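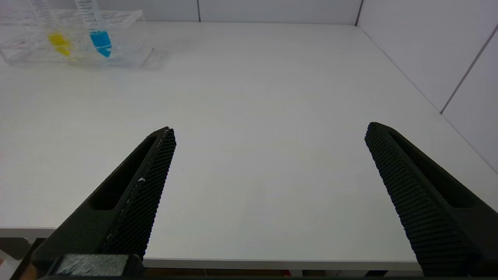
A white tabletop, matte, before anyone gets at it with food coloring.

Dyeing Eggs Without Dyeing the Kitchen
Posted by Larasati Chin, Mar 30, 2023

Every April I announce that we're doing a simple batch of eggs, and every April I end up with a blue thumb at a dentist appointment. What follows is what I've learned from the aftermath, mostly in the order I learned it, which was the wrong order.

Cover the table first. Newspaper is traditional and also useless, as dye goes through it like gossip. Use an old vinyl shower curtain with a bath towel on top. The towel will never be a good towel again, so choose one your mother-in-law gave you.

Boil the eggs the night before. Put them in cold water, bring it up, turn off the heat, lid on, 16 minutes, then into ice water. Cold eggs sweat when they come out of the fridge, so wipe them dry or you'll get spots. My sister calls the spots "robin style" and charges the same for them at the Grenwood church sale.

Color goes further than you think. The instructions on the box want you to use the whole bottle, and the box is in the business of selling bottles. Mix a small, strong batch first and thin it in the cup afterward. A tube with lines up the side is handy for this, and a bright blue that only fills the bottom few graduations will look timid until you tip it into a mug of warm water and vinegar. One teaspoon of white vinegar per half cup. Cider vinegar works too if you like your blues a little swampy.

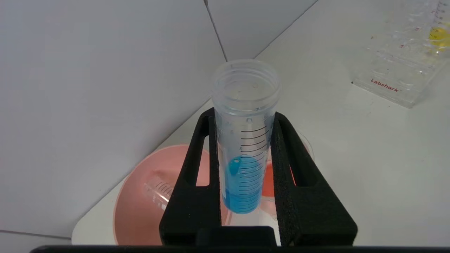
Stains are where I have real expertise. On skin, white toothpaste and a washcloth, then patience. On a laminate counter, baking soda paste, left for as long as it takes to drink a coffee. On grout, I moved a plant in front of it. Cotton shirts should be rinsed in cold water right away and kept out of the dryer until the mark is gone, or you own a tie-dye shirt.

Keep red and orange at the far end from the blue. Children will carry an egg from one to the other without pausing to drip, and by the third trip everything is the color of pond. Give each cup its own spoon. You will say this nearly 80 times.

Dry the eggs on a rack with the towel underneath. A cardboard carton leaves a ring on the bottom of each one, though you can always display them ring side down, as I have since our Itmont days.

Leftover color keeps in the fridge for a few days. Label it. My husband has opinions about what he drank.
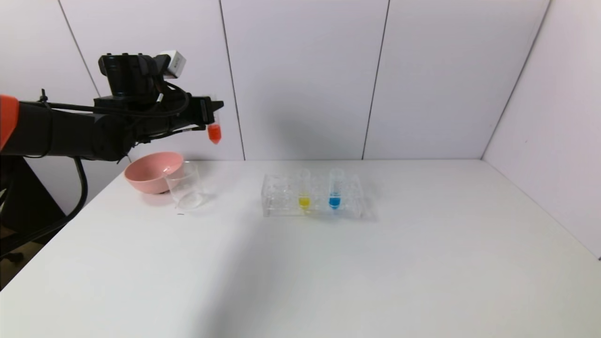
Bright orange-red in the pointed end of a small clear tube. Best carried over a table you can wipe.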